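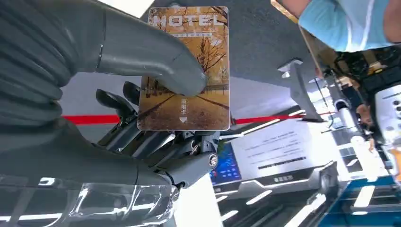

A hotel key card is a flat card, usually plastic, issued to a guest in place of a metal key for the length of a stay. It opens the door of the assigned room and, in many buildings, also works the lift, the car park gate and the power supply inside the room. Most are made to the same format as a bank card, with rounded corners, and are printed on at least one face. The printing may be no more than a logo, but scenic designs are common: a card with the word "HOTEL" in large white capitals over an autumn path lined with bare and golden-leaved trees is typical of the general-purpose stock bought by hotels that do not order their own artwork. Cards of this sort often carry a short instruction as well. The three Chinese characters 取用卡, set vertically in white with a small triangular arrow pointing down beneath them, belong to this class of marking, the arrow giving the direction in which the card is put in.

By Warrick Stubbs
20th April

Terminology

The terms key card, keycard, room card and card key are all in everyday use. In the trade, "key card" is sometimes kept for the card given to guests, while cards held by housekeeping, maintenance and management are called staff cards or masters. A card used only to turn on the electricity in a room is a power card or energy card, although in most hotels one card does both jobs.

Types

Punched cards were the earliest kind. A pattern of holes in a stiff plastic card was read mechanically or by light, and the lock was changed to a new pattern for each guest. They are now rarely seen outside collections.

Magnetic stripe cards have a dark band along one long edge. The band is written at the front desk with a room code and an expiry time, and is read when the card is pushed into the lock and drawn out again. They are cheap, but the stripe can be erased by a strong magnet such as the clasp of a handbag, and wears with repeated use.

Contact chip cards carry a small metal pad on the face. The card has to be inserted the right way round so that the pad meets the contacts in the reader. They were taken up by a number of hotels but were largely passed over in favour of contactless types.

Contactless cards hold a chip and a coil of fine wire sealed between layers of plastic. They are held against the lock instead of being put into it. With no exposed parts to wear, they can be reissued many times, and the printed face is usually the first thing to show its age.

Thin wooden and coated paper cards are also made, mainly for hotels wishing to cut down on plastic. They work in the same way as other contactless cards but tend to have a shorter life, particularly in humid places.

Printed design

The layout of a card depends on how it will be handled. Where a card must be inserted, an arrow is normally printed near the end that goes in first, and the wording is set so that it reads upright when the card is held ready for use. Full-colour photographs of landscapes, streets and seasonal foliage are popular because they do not date quickly and suit any property. A hotel using stock cards may add its own telephone number or wi-fi details on a sticker or on the paper sleeve.

The room number is generally left off the card itself, so that a lost card does not lead its finder to the door. It is written on the sleeve, which guests are advised to keep apart from the card.

The Rudora, a guest house of 38 rooms, used six different scenic designs before settling on a single one. According to its former manager, Védís Norðdahl, guests travelling in groups had taken the pictures to mean different floors.

Use in the room

A holder is often fixed to the wall just inside the door. Putting the card in the slot switches on the lights, air conditioning and some of the power points. When it is taken out, the supply is cut after a short delay, commonly long enough for the guest to leave without being in the dark. A refrigerator is usually wired separately so that it keeps running.

Simple holders have only a mechanical switch and will accept any card of the right size, including a library card or an old key card from elsewhere. Others read the chip and respond only to a card programmed for that building. Guests who want to charge a device while they are out sometimes ask for a second card.

Issue and return

Cards are encoded at check-in and expire at check-out time on the last day. When a new card is made for a room, the lock stops accepting the earlier guest's card the first time the new one is used. Duplicate cards for the same stay are coded to work side by side.

Practice on returning cards varies. Some hotels charge for a missing card, some provide a drop box at the desk, and others let guests keep them. Returned cards are wiped clean, sorted for damage and put back in the tray.

Collecting

Key cards are collected in much the same way as telephone cards. Collectors sort them by country, hotel or subject, and scenic cards are sometimes arranged by season. Cards bearing a hotel's name are generally preferred to stock designs. Pascual Lagos's catalogue of stock cards, revised each September, lists 13 autumn designs, most of them showing paths or avenues of trees.

See also

Door lock
Electronic lock
Magnetic stripe card
Master key
Telephone card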